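Notes for the Trostow talk, 2 November 2018

(Twenty-minute slot. Water on the lectern this time, please.)

Start without the title slide. Say good afternoon, wait for the latecomers, then ask who in the room has ever taught a teenager to load a dishwasher. Hands go up. Ask who would call it a success. Hands go down. Carry on.

What we do at Trelard is much the same, except that the pupil never rolls its eyes. We want a machine to learn small handling jobs by copying people. For that it needs examples, and somebody has to make them, one at a time, standing up, with a gripper in each fist. I have spent most of the year as one of those somebodies. My mother believes I work in computing.

SLIDE 2. How we used to do it.

We drove the robot arms by remote control and recorded the results. Three jobs an hour on a good day. Everett Nakamura once took a whole morning over a pencil case and had to go for a walk afterwards. (Pause here, he will be in the second row. Don't point.)

SLIDE 3. How we do it now.

Leave the arms out of it. The person holds the grippers directly and does the job at something like human speed. Each gripper carries a cube printed with black and white patterns, and the cameras use those to work out where the hand went and which way it was facing. If a cube gets hidden, that stretch of the recording is in doubt. So we learn to move with our knuckles politely on show, like someone pouring tea for a bishop.

Mention that you lose your fingertips. You have two stiff jaws and whatever you can remember about how bags work. Most people pick it up in an afternoon. The ones who struggle are the ones who are good with their hands, and they take it personally.

SLIDE 4. Numbers. Keep it short, this is where Buchanan lost the room last year.

189 recordings of the bag task. We kept 132. Of the ones we threw out, 16 were spoiled by me talking to whoever was next to me and turning my head, which takes the camera with it. I have been spoken to. The rest were mostly hidden cubes, plus a few where the person put the bag down, thought better of it and started again.

Somebody will ask why we don't keep the fumbles. We do keep some. A learner that has only seen perfect runs has no idea what to do once it has made a mess, and it will make a mess. What we can't use is a fumble where the person then stands and stares at the table. The machine learns to stare too. We had a version in the spring that did this beautifully.

SLIDE 5. Soft things.

Boxes are easy. A box stays where it is and keeps its shape. Straps are the trouble: they slide, fold under and lie differently every time. The written instructions for the bag task came to one line when we began. They now run to a page and a half, and most of it is strap.

Also, vary the start. Turn the bag, shift it, begin from the other side. Left alone, a tired person puts it in exactly the same spot every time and the learner decides that spot is the whole world. We change over after every dozen runs for this reason and for the sake of our shoulders.

SLIDE 6. What I would tell you if you were starting on Monday.

Write down what "finished" means before you record anything. We had two people with two opinions, and it cost us a week. Watch the first few recordings back on the same day. Wear something with sleeves you can push up. Check the Flarnik log is running (it wasn't, in June, for a day and a half).

If time is short, skip to the last slide and leave it up for questions. Expect the one about whether this puts anyone out of work. Say that so far it has made a good deal of work, nearly all of it mine.

Newsletter: new talks and notes, once a month. You can unsubscribe at any time. By staying on this site you accept our use of cookies.

3 comments

Oddjob: I was at this one. He did point.

M.T.: Do you swap people as well as bag positions? We found ours learned one colleague's habits, including a sort of flourish at the end.

Bořivoj Bednárik: We do, M.T., though not soon enough. Ours has no flourish but it does hesitate the way I do. 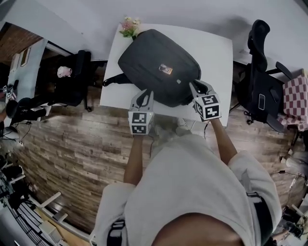

Bořivoj Bednárik
Demonstrator and recordings lead, Trelard

Bořivoj makes and checks handling examples, two grippers at a time. The bag task is his, straps included.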